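How to check if a book really earned its bestseller spot

posted 8/3/18 by Tsion Beyene

Quick one, I have a train. People keep asking how I decide which chart books to skip for the newsletter. No magic. An evening, a notepad, a search engine.

1. Find out which list

"Bestseller" on a cover means nothing by itself. Could be a national paper, could be one category on one store for one hour. Look for the name of the list and the week. No name, no week? Treat it as decoration.

2. Look at the second week

Pull up the chart for the week after. Normal books slide. Number one to number 6, to number 14, whatever. A book that goes from the top to nowhere had all its buyers in one go. Preorders can do that too, so don't stop here.

3. Read the footnotes

Some lists put a mark next to titles with big group orders. Tiny symbol, explained at the very bottom. Check the print version if the web page drops it.

4. Follow the organizations

Who does the author speak for? Any group handing out the book "free with your donation"? Those copies got bought by somebody. For campaign committees the spending reports are public, search the publisher name and the bookstore names both. I once spent a whole night on a memoir called Skellero and the only thing I found was a single line, 700 copies, filed under "printing." Took me 3 tries becuase I kept spelling the vendor wrong.

5. Check the used copies

Wait a couple months. Search the resale sites. Lots of unread hardcovers, all "like new," all from the same few sellers, that's a sign. Not proof. A sign.

6. Compare reviews to sales

Rough method. A book with a huge first week and 2 reader reviews a month later is odd. Go by written reviews, skip the star ratings, anybody can click those.

7. Write it down

Date, list, rank, link. Save the page as a PDF, pages change. One sheet per book. Mine live in a folder with everything else from May.
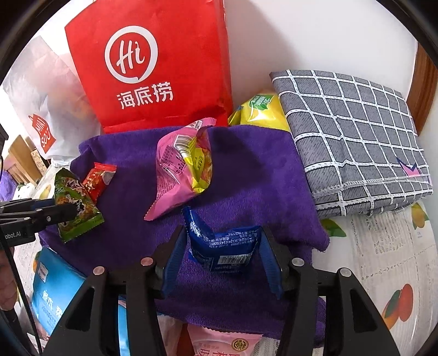 Kwadwo Nutsugah wrote in to say step 5 doesn't work for political books. Libraries and offices dump them in batches after every election, he says, so you get piles of clean hardcovers even when the sales were real. He'd go straight to the spending reports and leave resale for last.

Fair. Swap 5 and 6 if you like. Do step 4 properly before you post anything with an authors name in it, and say "bulk orders," don't say "fake." Different things, and the second one gets you letters.

Audiobooks are a seperate chart, will do those next time.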